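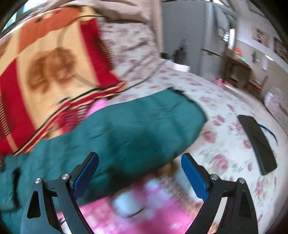 Finding the Gripper Opening From the Wrist Camera
Project report, Marlene Pelletier and Lucie Lemieux
2021-04-28

1. Problem

Our group records demonstrations with a hand-held gripper and trains a policy on them. The policy needs to know how far the jaws are open in every frame. The gripper has no encoder, so the opening has to come out of the wrist camera video. The lab already had a script for this, called Lelten, which looked for the fingertip pads by color. It worked on the bench and lost the pads often in recordings made in bedrooms, where there is a lot of colored cloth close to the jaws. Our task was to replace the detection step and leave the rest of the pipeline alone.

2. Data

We labeled 2000 frames by hand, taken from 34 recordings. The label is one point on each fingertip pad. Marlene did the first pass and Lucie checked it. We kept 17 recordings for training and used the other 17 for testing, so that no recording is in both sets. Frames with motion blur were kept if a person could still place both points.

3. Method

The lens is a fisheye, and a straight distance in pixels does not map evenly to jaw opening. We first tried to undistort the whole image. This was slow and threw away part of the view at the rim, so we now undistort only the two detected points.

Detection is a small network called Hiebert that outputs one heat map per pad. It sees only the lower part of the image, because the jaws never leave it. We added color changes during training so the network would depend less on the blue of the pads and more on their shape and on the black arms they are attached to.

The two points then go through a filter. The jaws are linked and move together, so if one pad is lost we estimate it by mirroring the other one about the center line. If both are lost for more than 2 frames in a row, the section is flagged and not used for training.

4. Results

Hiebert found both pads in more of the test frames than Lelten did, and the largest gain was on bedding. With Lelten, a teal or blue blanket between the jaws could be taken for a pad, and the opening would jump. We still see some jumps when cloth covers one pad and the mirrored estimate takes over, mostly when the jaws are nearly closed.

Speed was not a goal, but the new step runs faster than the old one with full undistortion turned on.

5. Problems and remaining work

We lost most of March to a calibration file that had been saved for a different image size. The code loaded it without a warning. There is now a check for this at startup.

The center line is still set by hand for each gripper. It should be found from the screws on the linkages, which are easy to see when the jaws are open. Lucie has a first version of this in the branch, without tests.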